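Bench notebook, Guthrie room, April
Sunday, started 9:40. Thread ends, trays, and what goes where
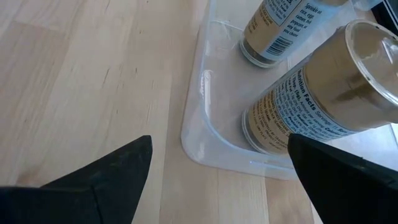

Solomiia Palamarchuk wrote under my last entry that white thread should never go in a clear tray, that she has lost more ends that way than she has ever dropped on the floor, and could we please line the trays or buy dark ones. Fair point. I can find white on clear by feel or by tilting the tray to the window, but it is slow and I had to do it twice this morning for the same piece. Starting with that, then the rest of the day.

Trays. We have the clear shallow ones with rounded corners and the deeper gray ones from the Indale order. The gray ones are better for seeing white and cream. They are worse for picking up a single length because the sides are steep and you end up scraping it up the wall with a fingernail. The shallow clear ones are easy to reach into. On the pale planks the clear tray takes the color of the wood, so a white thread has very little to stand out against. Tried three liners:

Black card, cut to the flat part of the tray. Thread shows up well. The card lifts at the corners after an hour because I cut it square and the tray is round there. Recut with a coin as a guide, better. Leaves a bit of dark fuzz on the white cotton, which I can see under the lamp. Not for anything we are going to photograph or weigh.

Blue felt from the scrap bin. No good. Thread catches on it and comes up with blue hairs.

Dark green paper under the tray, not in it. Best of the three. Nothing touches the thread, the tray can be wiped, and the paper stays flat with a strip of tape at each end. You lose a little contrast compared with the black card inside. Reflections off the tray wall are still a nuisance with the lamp on the left, so I moved the lamp behind and kept it low.

Going with paper under the tray for now. Lungile Magagula has a roll of matte black paper in the cupboard and says I can have a meter of it. Will swap the green for that when I get around to it.

Thread. Working through the white cotton from Huvden, the two-ply, and the older spool with no label that we have been calling Feketti because it came in the Feketti box. I am not sure it is Feketti. The twist is tighter and it has a slight shine that the Huvden does not. If anybody has the slip from that box please tape it in here.

Cutting to 300 mm. Rule taped to the bench edge, thread laid along it with no pull, held at zero with a weight, cut at the mark with the small scissors. My first few were long. I was pulling it straight and it sprang back crooked, so I was measuring the pull and not the thread. Went back to the way Solomiia does it: lay it down, let it sit, stroke it once with the back of the tweezers, then cut. Redid the long ones.

The curl is the main difference between the two. Huvden off the outside of the spool lies nearly straight after one stroke. Off the inside, near the core, it curls up as soon as you let go and keeps doing it. The unlabeled one curls from anywhere on the spool. Hung a few from the shelf edge with a 6 g clip for the length of lunch. They came down straighter but not straight. A damp cloth over the hanging lengths helped more than the extra time did. I do not want to wet them for the real set, so the clips will have to do, and we leave them overnight.

Count for the log: 43 usable lengths by noon, all Huvden. The rejects went in the scrap envelope, which is now marked SCRAP on both sides after what happened last time.

11:15. Lost one. Had it in the tweezers, turned to write the number, turned back and the tweezers were empty. Looked in the tray, under the tray, on my sleeve, on the floor. It was on the sleeve, near the elbow, the second time I looked. White thread on a gray sweater, so I cannot blame the plastic for that one. Put the lab coat on after that.

Bench surface. The seams between the boards catch thread. If a length falls across a seam it is fine, but if it falls along one it goes in and you need a pin to get it out. I spent more time on this than I want to admit. Options are to fill the seams, put a sheet over the whole working area, or keep everything in trays. I do not want to fill them, since we may want the boards apart again when the room is rearranged. A sheet over the working area is easy and I will try it with Lungile's black paper if there is enough. Until then: thread is in a tray, on the rule, or in an envelope. It does not get laid on the bare wood, even for a second.

Static. Dry in here today. After I wiped one of the clear trays with the dry cloth, the thread jumped to the wall and stayed there. Wiped it again with a barely damp cloth, let it dry in the air, no more trouble. So: damp cloth only for the clear trays. The gray ones do not seem to care either way. I have put the dry cloth in the drawer so that I do not reach for it out of habit.

Labels. Envelopes are numbered in pencil, bottom right, before anything goes in. Writing on a full envelope crimps the thread inside. I found two from last week with a neat fold at the place where the pen pressed. They are with the scrap now.

2:30. Lungile came by and tried picking up lengths from the clear tray with the green paper under it. Found each one without tilting the tray. Her comment was that the tray is fine but the lamp is too close and gets hot on the hand. Raised it one notch. She also thinks we should lay the lengths side by side, all in one direction, so they can be lifted from the same end. Tried it with a short batch. Works as long as the curly ones are kept out. One curly length hooks its neighbor and then you are lifting a pair.

Tweezers: the flat-tipped ones are better than the pointed ones for this. The pointed ones split the ply if you grab near a cut end. Grab a little way in from the end whichever pair you use.

Still to do
Match the unlabeled spool or drop it. I am leaning toward dropping it.
Cut the second set to 300 as well, from the outside half of the Huvden spool only.
Black paper under the trays, and a sheet for the bench if the roll stretches to it.
Ask Solomiia whether she wants the ends sealed. If so with what, and before or after hanging.
New blades or new scissors. The small pair is starting to chew, and the cut ends are fluffy on the last ten or so.
Return the Indale trays we are not using. They are stacked by the door and I keep walking into them.

Stopped at 4:10. Lengths are in envelopes in the top drawer, clips are hanging on the shelf, green paper left taped down. Please do not move the lamp.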